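Fosteo Help Desk
Ticket: Magazines curl and slump in tall clear holder
Product: Fosteo tall clear holder, with the small clear box from the same set
Opened: 7th April
Status: Open - waiting on customer
Category: Desk and shelf storage

Customer wrote:

Hello! First off, I love this set. I run the reading corner at the Ashour Learning Center and we've been wanting something see-through for years, so people can spot a cover from across the room. The small box is perfect. The tall one is nearly perfect and I'd like to get it the rest of the way.

The trouble is with thin glossy magazines. If I stand one or two of them in the tall holder they go in fine, then the top half starts to bend forward, and after a while the whole thing folds over and slides down inside. Paperbacks stand up like soldiers. It's only the floppy stuff.

What I've tried so far:
- Turned the magazines so the spine faces the back. A little better.
- Turned them spine down. Worse, the pages fan out at the top.
- Wiped the inside with a dry cloth in case there was film left on it. No change.
- Put in seven magazines at once. They hold each other up nicely, but now it's a squeeze to get one out and the corners get bent.

The holder doesn't wobble, and there are no cracks or rough edges.

Support reply 1:

Thank you for such a clear list, it saved us both a round of questions. Can you tell us:

1. Is the holder on a flat surface, or on a slope or a mat?
2. Are the magazines stapled or glued at the spine?
3. Did you get the clear divider card in the box? It ships flat against the cardboard and gets thrown out with the packing a lot.

For now, please try one paperback behind the magazines as a backer.

Customer wrote:

1. Flat. It's on a smooth white board on top of a wooden table. I put a Hemon level on it and the bubble sat dead center.
2. Both kinds. The stapled ones are the worst by far.
3. No divider card! I went through the recycling too, and I'm pretty sure it wasn't there. I'd have remembered it, I was so excited unpacking this thing that I read the care leaflet twice.

Tried the paperback and it's a big improvement! The magazine leans on it and stays up. I left the pair standing for 40 minutes while I sorted the rest of the pile, and there was no slump at all. The only snag is that when you pull the paperback out to read it, the magazine goes down again, and this is a reading corner, so people do pull things out.

One more thing I noticed. The covers with a heavy gloss slide much faster than the dull ones. I laid a white paperback on top of a dark glossy issue on the board and it skated off with a light push, so I don't think it's the holder's fault alone. Slick on slick.

Support reply 2:

Good detective work. We agree about the gloss. We've asked the warehouse whether the divider was left out of your batch. Could you measure the width of the opening for us? We make two divider sizes and would like to send the right one.

Customer wrote:

Sure thing! In the wider view the tall holder is toward the back of the board with the small box to the left of it. The purple covers are the glossy kind I keep going on about.

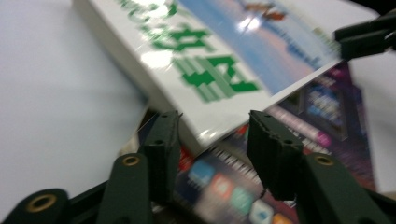
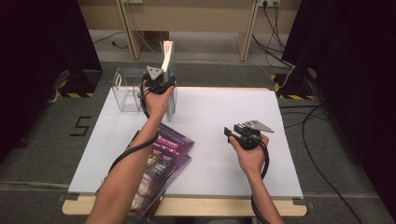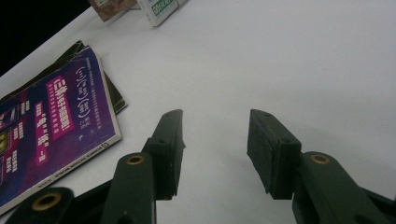 I'll measure the opening once I find the short ruler. The long one won't go in straight and I don't want to give you a bad number.

Meanwhile I tried a stiff sheet of Fillano backing board, cut a touch lower than the rim. It works great! A single stapled issue stood up from lunch until closing, and you can take it out and put it back one-handed. The board isn't clear, though, so it blocks the view from behind, and that was the whole point of getting a see-through holder. A clear divider would do the same job and look a lot nicer.

Two questions while I have you. Can the divider be wiped with the same cloth as the holder? And can I order extras? We have 200 back issues in boxes and I'd happily set up more of these along the shelf before our June open day.

Support reply 3:

The backing board test tells us what we needed, thank you. The divider should fix this. Same cloth is fine, dry or slightly damp, no glass spray. Extras can be ordered as spare parts, and we'll put the part number in the parcel.

Warehouse check: 21 sets in your batch were packed without the divider card, and yours is one of them. A replacement goes out at no charge as soon as we have the width. Please measure at the rim, inside wall to inside wall.

Next action: customer to send the opening width.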